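Ticket: Upload stops at 100 percent, files never show in shared folder
Product: Flitmont Sync, desktop version
Opened: 13th September
Status: Waiting on customer

Uploads from the Buvden office run to 100 percent and then sit there. No error is shown. The same files go through from the Nakpan office on the same account. The folder holds 2,055 items. Small text files arrive, but PNG renders do not.

Steps tried:
Signed out and back in. No change.
Cleared the local cache and restarted. No change.
Moved five files to a new, empty folder. Two arrived, three stuck.
Turned off the Fodov proxy. All uploads finished within a minute.
Turned the proxy back on. Uploads stuck again.

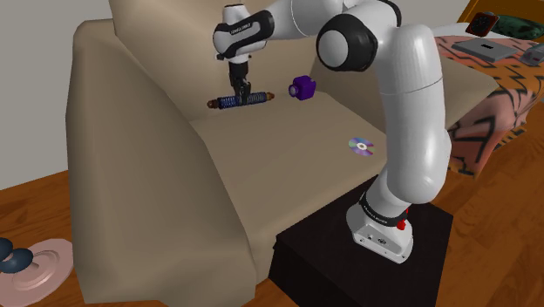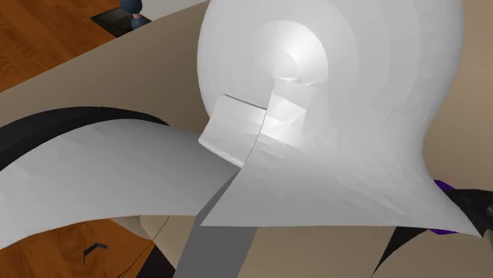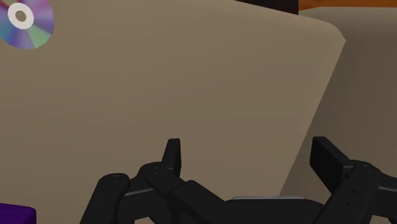
Thongchai Onsri replied that the proxy is probably holding the final confirmation, so the client keeps waiting for it. He asked for the sync log with the proxy on, and for the proxy's timeout setting. Until then, add the sync address to the bypass list and leave the cache alone.

Log to follow. Bypass entry added at Buvden, not yet tested.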